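Progress report to the Mestatcombe Learning Fund
Keyboard Confidence project, run by Jirbridge Community Computing
Aug 29, 2020

Dear friends at the Fund,

Thank you for your patience while we pulled this together. We had hoped to send it a little earlier in the summer, but the last round of learner feedback forms came back in dribs and drabs, and we wanted you to have the full set and not a half-told story. It has been a strange stretch of months for everybody, and we're grateful that you let us move the reporting date without any fuss.

You'll remember that the grant was to help adults in and around Mestatcombe get comfortable with copying, pasting, searching and saving without reaching for the mouse every few seconds. We asked for money to write a short course, print a workbook, and lend laptops to people who had nothing suitable at home. All three of those things have happened, although the course looks quite different from the one we described to you.

The biggest change came in April, when we moved from classroom sessions to phone and video calls. Our plan had been to sit beside people and watch their hands, because so much of this is about hands! Over the phone you can't see that somebody is pressing the Shift key when they mean Control, and we spent a good many cheerful calls working out why a whole paragraph had vanished (undo, Control and Z, is now the first thing we teach, before anything else at all). We rewrote the opening two lessons around it, and people seem a good deal less frightened of the machine as a result.

Since the project began, 97 people have signed up and 42 have finished all six lessons. We would have liked that second number to be higher. Some of those who stopped did so because of work or family, and several told us they had learned the four or five things they wanted and were happy to leave it there, which we can't really complain about. Others found the video calls tiring. We have kept their names, with their permission, and will ring them when we can meet in person again.

The laptops were bought refurbished from Shirazi, the repair shop on the corner of our street, and have held up very well. One had a sticky space bar and was swapped the same afternoon. The only real trouble was that the machines came with two different keyboard layouts, so the Delete key is in one place on some and in another place on the rest, and our workbook showed just one of them. We have added a page at the back with both drawings side by side. If we were starting over we'd check this before printing — a lesson for next time.

The workbook itself ran to 50 copies in the first printing, and they have all gone out. The cost of printing and postage together was $2,615, a bit over what we had put in the budget, and nearly all of the difference is postage. We covered it from the money set aside for room rental, as you kindly agreed.
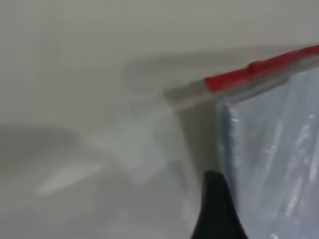

We also tried out Skostico, the typing practice program we mentioned in our application. Opinions were mixed. Learners who already typed a little enjoyed the timed drills and wanted more of them, while beginners found the ticking clock upsetting and a couple of them gave up on it entirely. The clock can be switched off, but the setting is buried three menus deep, so we now turn it off ourselves before a laptop goes out. With that done, it has been a useful thing to have, and we'd like to keep it for another year.

What comes next? We want to write a seventh lesson on moving between open windows, as it's the question we are asked most often, and a large-print version of the shortcut card that people can tape up next to the screen. We'd also like to run a weekly drop-in call, with no lesson attached, where anyone can bring whatever is bothering them. None of this needs extra money from you at present, though the drop-in may if it grows.

One learner wrote on her form that she had used a computer at work for years and never known you could search a page for a word. She has since shown her sister, her neighbor and the man at the library desk. We've had quite a few notes along those lines, and we're happy to send copies if you would like them for your own records.

The full accounts are attached separately, along with the revised lesson plan. Please do call if anything in them is unclear.

With warm thanks,
The Keyboard Confidence team, Jirbridge Community Computing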